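Mirance Community Theater
Spring progress report to the Gramard Fund
Costume Store Restoration and Lending Project

Dear friends at the Fund,

It hardly seems possible that we are already halfway through the grant period, and I am happy to say that most of what we promised in our application is either done or well on its way. I have tried to follow the headings on your form, although I will confess that the second one ran away with me a little.

Where we are

When we first wrote to you, the costume store was a room above the stage that you could open the door of and not much more. The theater has been putting on shows since 1960, and for most of that time anything made or bought for a production went up the stairs afterward and stayed there. The roof leak two winters ago did the rest. The leak was fixed before your grant began, as you know, and your money has gone entirely toward the room itself, the clothing in it and the lending scheme.

The new rails went up in March. We ordered them from Zestano, who were very patient with us when we found that the back wall is not straight (it bows out by the width of a hand near the window, and I suppose it always has). The old carpet is gone, the window shuts, and there is a proper light over the cutting table for the first time in anyone's memory. We still owe the room a coat of paint on the north side, which is waiting for the plaster to dry out fully.

The catalog

This is the part I could talk about all day. We now have 300 garments entered in the catalog, each with its size, its rough period, its fabric where we can tell, and the shows it has appeared in. That last column has taken far longer than we planned, and it has been worth every evening. Old programs came out of attics all over town. A green velvet coat that we had down as a pirate turned out to have started life as a Christmas tree – the stitching for the ornaments is still inside the lining.

We did change one thing from the original plan. We had meant to sort everything by period, and after a week of arguing over whether a certain skirt was Victorian or simply long, we moved to sorting by size first and period second. Borrowers seem to think this way too. The first thing anyone asks is whether it will fit.

Repairs have gone a bit slower. The Min sewing circle meets in our lobby on two evenings a month and has taken on the beadwork and the hems, and we are enormously grateful to them. Zippers remain the great trouble. We have set aside a box for anything that needs a new one, and the box is now two boxes.

Lending

We opened the store to borrowers at the end of the winter, a little earlier than promised, and 28 loans have gone out so far. Most were to schools, with a few to church groups and one to a family putting on a play in their backyard for a grandmother's birthday. Five of the loans came from outside the county, which we had not expected at all and which has made us think again about postage. At present borrowers pay it themselves both ways. We would like to offer some help to the smaller schools in the second half of the year, and there is enough left in the printing line to cover it if you agree to our moving it over.

Dark clothing, laid out on the bed.

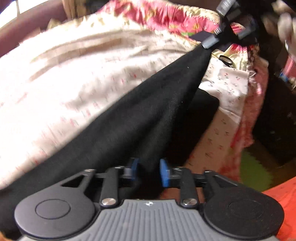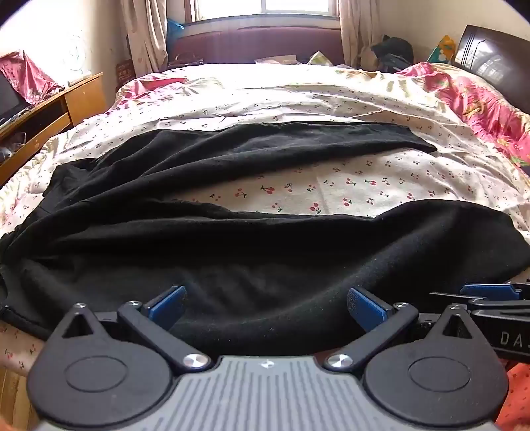

Everything has come back so far, though not always on the day it was due. We have started writing the return date on the outside of the bag as well as on the slip, and that has helped.

What comes next

Over the summer we hope to finish the hats, which are still in their boxes under the stairs, and to make a start on shoes. We also want to run two open afternoons so that people can come up and look through the rails without having a show in mind. The stairs are steep, and for anyone who cannot manage them we plan to bring a selection down to the lobby.

The budget sheet is attached separately. We are slightly under on shelving and slightly over on garment bags, as we chose the breathable kind after all. If you would like to come and see the store for yourselves, we would be delighted to have you, and late afternoon is the nicest time because the sun comes right in. Please let us know about the postage when you have had a chance to talk it over.

With warm thanks from all of us at the Mirance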